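4.2 Fear of disapproval in the diary entries

We were delighted by how much people wrote. The Jutulby sample gave us 821 diary entries from 52 adults, and the ones on being judged by others were easily the richest (many ran over a page!). Tkachuk expected physical dangers such as heights and dogs to come first. Instead, 42 of the writers named a social fear in their very first entry, most often looking foolish in front of family.

Mishra's reading of the kitchen-table entries is, to us, the most exciting part of the study. People who wrote at home, after a meal, described shame in plain and sometimes funny terms, and they came back to the same memory again and again, adding a little each time.

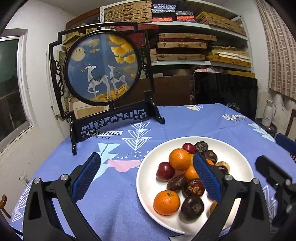 Figure 3. Plate of fruit on a table with a blue patterned cloth.

4.3 Fear and a sense of purpose

Entries on purpose were shorter but just as striking. Writers who feared "not mattering" also wrote more about plans, and we would love to see this tested with the larger Allell set of 3698 entries. Our coding scheme should carry over with only small changes to the labels for work and family.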